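Mar 21, 2025

The table is finally where it should have been all along, against the long side of the room with the white cloth hung behind it, and I'm so pleased with it that I've been walking in just to look. I want to write down how it came together while I still remember, partly for Harish, who asked, and partly for me, because in May I'll be doing a second one and I will have forgotten every bit of this.
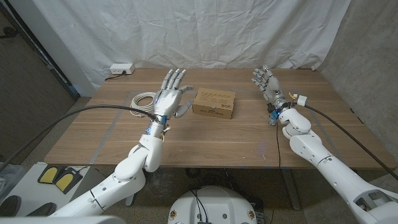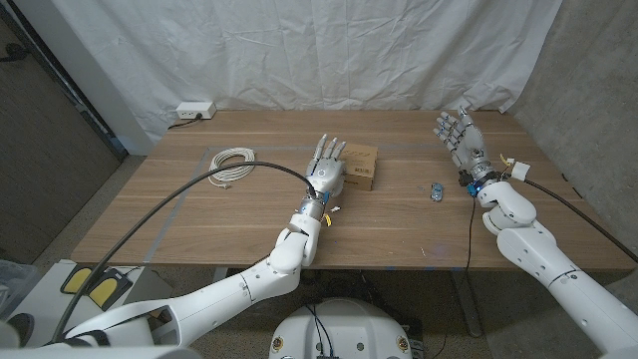 So, the wood first! I love a straight grain. I know people go wild for knots and swirls and live edges, and good for them, but I like a board where the lines run all one way and your eye just slides along. It's restful. It's also a help when you're setting things down square, since you've got a hundred little guide lines for free. I rubbed in a coat of Gunura, which is a plain clear wax in a flat tin, left it for 30 minutes, and buffed it with an old T-shirt. Then I did it again the next morning. Two coats was plenty. I've seen people do five and end up with something that looks like it came off a bowling alley.

Gunura smells like oranges for a day and then like nothing, and I was sorry when the oranges went.

The color is what got me. Before the wax it was kind of a dusty, thirsty-looking tan, and I'd half decided to stain it darker. Harish Sisodia talked me out of that over the phone (he's refinished more tables than I've eaten at) and he was completely right. Light brown next to white cloth is lovely. Dark brown next to white cloth looks like a hotel conference room, and I have spent enough of my life in those.

Now the cloth. Oh, the cloth. It's wrinkled, and I have made my peace with that. I bought it as one big piece, it came folded into a packet the size of a paperback, and those folds had clearly been in there a long time. I did try ironing. If you've ever ironed something wider than your own living room you know how that goes: you finish the left side, you shift it over to start the right, and the left side is now on the floor under your foot. I gave up after one evening and hung it as it was. People online swear by a spray bottle and patience, so I may try the spray bottle.

What I would say, if you're hanging one yourself, is get it longer than you think. I measured from the rail to the tabletop and very nearly ordered exactly that, and then Taha Ouazzani, who was over for lunch, asked what I'd do when it shrank in the wash. I hadn't thought about the wash at all. Add a good hand's width, more if it's cotton. You can always let the extra fall behind.

I went back and forth on white. I'd ordered swatches from Wililier in an oatmeal and a pale green called Derent, and I pinned them both up and lived with them for a week. The oatmeal was nice. The Derent was really nice, in the morning, and then the sun moved and it went a bit like pea soup. White just does its job all day. It picks up whatever the light is doing and hands it back to you, and next to concrete it looks clean without looking cold. The concrete I wasn't going to touch. It's got this cloudy, blotchy gray all through it and I think it's the best thing in the room. My sister wants me to paint it. My sister is not getting a key.

Power was the boring part and also the part I'd tell anyone to do early. The outlet strip lives at the back of the table, over on the left, with its cord running along the rear edge, and getting it up off the floor has changed my life more than I can reasonably explain. For years I've been that person on hands and knees with a flashlight in my teeth, feeling for a socket behind a table leg. Never again! You reach over, you plug in, you carry on with your day.

A few things I learned about cords while I was at it:

Coil the spare length instead of stuffing it. A few loose loops, laid flat, and it comes undone in one pull when you want it. I used to wrap cables tightly around my hand and then wonder why they came out shaped like a telephone cord from 1985.

Keep the white ones with the white things if you can. A white cable on a light table in front of white cloth almost melts away. It's a silly little thing and it makes me happy.

Don't fasten anything down in the first week. I guarantee you'll want to move it. I had adhesive clips all ready to go, and I'm so glad I left them in the bag, as I've changed my mind about the left end twice already.

Then there's the tape, my favorite trick in the whole project, and I can't even claim it. Taha does this on every surface he owns. You mark out a rectangle on the tabletop in a quiet color, gray in my case, and that's your working area. Whatever you're busy with goes inside the lines. Everything else lives outside. I thought it would annoy me and within a day I was completely converted. There's something about a line on a table that makes you put the thing back. I've since done a smaller one on my desk at home for mail, and for the first time ever I know where the water bill is.

Buy a tape that lifts cleanly, and test it on the underside first, especially over fresh wax. I'd give the wax several days before you put tape anywhere near it. I gave it less than that, and the first strip curled right up at the corner and had to be redone. My fault entirely. The second go has held up beautifully, and if you look along the grain you can hardly see it until you need it.

For getting the rectangle straight, I started with one long edge and followed the grain for it. Then I took the corner of a big hardcover book for the turns. Harish would have used a proper square. I don't own a proper square, I own a very large atlas, and it worked great.

On small cardboard boxes: I'm a keeper. I know, I know. But a sturdy little brown box with a lid that closes properly is one of the most useful objects in any room, and I can't put one in the recycling without feeling I've let somebody down. They hold screws, tea bags, spare fuses, birthday candles. They stack. You can write on them. I had a brief flirtation with a set of clear bins from Ma (the home store, terrible parking) and they were perfectly good bins, but you can see straight into them, and then you've got all that visual clutter again, only now it's shiny. Give me plain brown cardboard any day.

Harish asked what I'd change. Well, the cloth, a little, if I ever win the fight with the wrinkles. I'd like a heavier hem along the bottom so it hangs with a bit more purpose. I'm thinking of sewing a length of chain into it the way they do with good drapes, which Harish says is easy and I suspect is not. And I'd wax the underside of the table too. I skipped it, it felt like a waste of an afternoon, and now I've read that doing only the top can make a board cup over time. So that's a job for the next dry weekend, me on my back on a blanket with the tin balanced on my stomach.

The table in May is going to be narrower and it has a nasty ring on it from somebody's plant pot. If you've had any luck getting a black water ring out of bare wood, please tell me how in the comments, because I've read two completely opposite sets of instructions and I'm scared of both of them. I've got half a tin of Gunura left and a whole lot of T-shirts.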